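How to clean circuit boards before you store them (and what you can skip)

Most advice on cleaning old boards comes from people selling something in a spray can. I've been putting salvaged boards away for years and I doubt half of it is needed. 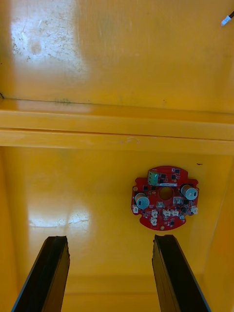
Gumaro Villalobos wrote in to say that he never cleans a board before storing it, only when he takes it out again, and that his have come to no harm. Fair enough, but old flux left on a board can draw damp, and I've had tracks go green over one winter in the shed.

What you need

Isopropyl alcohol, the strongest you can get
A soft toothbrush
Paper bags or anti-static bags

What to do

1. Take out any battery first. A leaking coin cell will ruin more boards than dust ever does.

2. Brush off the dry dust. Don't use the household vacuum, whatever the forums tell you.

3. Wet the brush with alcohol and scrub the soldered side for 2 or 3 minutes. Dab up the dirty liquid with a cloth before it dries, or you have only moved the muck about.

4. Leave the board to dry overnight. Some guides say ten minutes. I don't believe them, least of all where there are sockets or switches.

5. Bag it and write on the bag what it came out of. You won't remember.

What I'd leave out

Radico and Fustier both sell a "storage coating". I tried each on a few scrap boards and saw no difference by February - apart from the sticky patches. The Ploltel cleaner works, but so does plain alcohol, and it costs less.

As for ultrasonic baths, Kobina Abugri swears by his. I'd keep them well away from anything with a crystal or a relay on it.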